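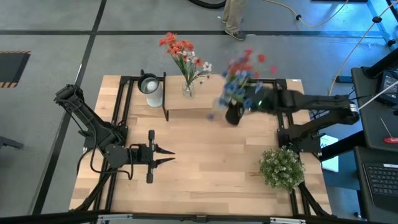
Cell 2 at the Wanberg site, overhead view. The right arm is holding the small black vase; the left gripper is open.

Wanberg Cell 2 – Setup and Maintenance Notes

Status: current as of January 31, 2021
Maintainer: Birsen Canpolat
Hardware contact: Naveen Mishra

Purpose
This file accompanies the flower arrangement recordings and sets out how the cell is assembled, checked and serviced. Operators must read it before their first shift. Task definitions and episode labels are covered in the separate Stellar data card.

Physical layout
The cell consists of a butcher-block worktop on a black aluminum extrusion frame, with two arms mounted on opposite sides and facing each other. Each arm carries a parallel gripper. The operator desk stands to the right of the table. Black tape lines on the floor are reference marks and must not be lifted during cleaning.

Start-up
1. Confirm that the centre of the worktop is clear.
2. Check that the arm cables hang free of the frame through the full range of motion.
3. Power the left arm, then the right, and home both.
4. Open and close each gripper 20 times with no load.
5. Place the vases and plant according to the prop sheet.

Routine care
Frame bolts are checked at the start of each week. Gripper fingers are wiped with a dry cloth after every session; solvents cloud the finger coating and are not permitted. Loose petals are to be cleared from the worktop between episodes – they collect along the rails and are difficult to remove later. Wrist joints are greased every 3000 cycles.

Repairs
The right wrist motor was replaced in September by Hüsnü Gökçe. Recordings made before the replacement use the earlier joint offsets, stored in offsets_old.txt. Any arm that is unbolted from the frame must be recalibrated before recording resumes, and the new offsets entered in the Sezer log.

Known issues
The left gripper may report itself closed immediately after homing. Cycling it once clears the fault.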